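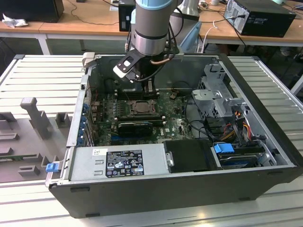

To: Cù users list
Subject: Re: How many examples before it's worth training?
Date: Friday, June 26, 2026

Hello all,

Sorry for the slow answer, I've been meaning to write this up properly for the list anyway, so you are all getting the long version with your morning tea.

On the list, our friend from Jelstead wrote:

> We are just starting to gather demonstrations for pulling parts out of
> old desktop computers, and we can't agree among ourselves how many we
> need before the first training run. One half of the room says 200 and
> see what happens, the other half says not to bother under a thousand.
> I'd also love to know what people do with the bad ones. If the arm
> slips or the person driving it changes their mind halfway, do you
> throw the whole thing away? And do you always set the case down in the
> same spot? Ours is on a bench with no fixture at all and it wanders.
>
> Any advice welcome, even if it's "don't do this".

I wouldn't dream of saying "don't do this", it's lovely work once you get into the swing of it! We've been at it in the Sorham workshop since April and as of this week we have 1,778 examples saved, nearly all of them on tower computers lying on their side with the lid off. So I'm in your second camp by numbers, but I have to confess my heart is with the first lot. Train at 200. The model will be dreadful, ours certainly was, but you'll learn an awful lot from how it is dreadful. Ours would go down very nicely towards the memory and then hover there, dithering, and when we went back through the recordings we saw that this was precisely what we'd been doing ourselves, every one of us, while we made up our minds which clip to go for. It had copied our manners perfectly. After that we made a rule that you decide before you press record, and the next batch was so much better.

On the bad ones: please keep them, only keep them apart. We have two folders. A slip followed by a good recovery goes in with the main set (I'd say those are worth more than the clean ones, though I know the Etport people see it differently and I'd love to hear from them). Someone changing their mind goes in the other folder and doesn't get trained on. If you can't tell which it was, ask the person straight away, as they'll have forgotten by lunch. I always have.

Now, the wandering case. We do use a fixture tray, which sits up against the left of the tower on the slotted table, and a clamp-like block grips a far corner of the case. That stops it creeping when you tug at something stubborn. But do be careful, for we got so fond of the tray that for weeks every single example had the computer in the same place to the millimetre, and the first time we shifted it the model was completely lost, poor thing. These days we move the whole arrangement after every 10 examples, a bit forward, a bit back, sometimes slightly turned. It's a nuisance and I grumble each time. It does work.

A few smaller things while I'm rambling:

Mix your machines early. We did far too many Dells to begin with, simply because we had a pile of them, and they are kind to beginners with all those blue tabs and latches showing you where to pull. Our model became very keen on blue. It once made a determined attempt at a blue connector which was never meant to come off at all.

Leave the wires as you find them. I used to tidy the power cables out of the way before each go, and had to be told off for it. The bundle over the drive bay is never in the same shape in two machines, and if it's always neat in your examples the arm won't know what to do when it isn't.

Same goes for what's behind. Our back bench generally has another computer on it and a good deal of cable, and we've stopped clearing it.

Short sessions. Our people start to get careless after a couple of hours and you can see it plainly in the paths, everything goes a bit swoopy.

Write down which part you were after, in plain words, at the time. We skipped this for the whole first fortnight and I spent a very long weekend putting it right.

I haven't got a good answer on screws, I'm afraid. We take them out by hand beforehand and start recording afterwards, and I feel slightly guilty about it. If anybody on the list has managed screws with Cù as it stands, please do write in, as I'd be glad to borrow your settings.

And do tell us how your first 200 go. I can send our sheet of part names if it would save you some typing, just reply to me off the list.

All the best from Sorham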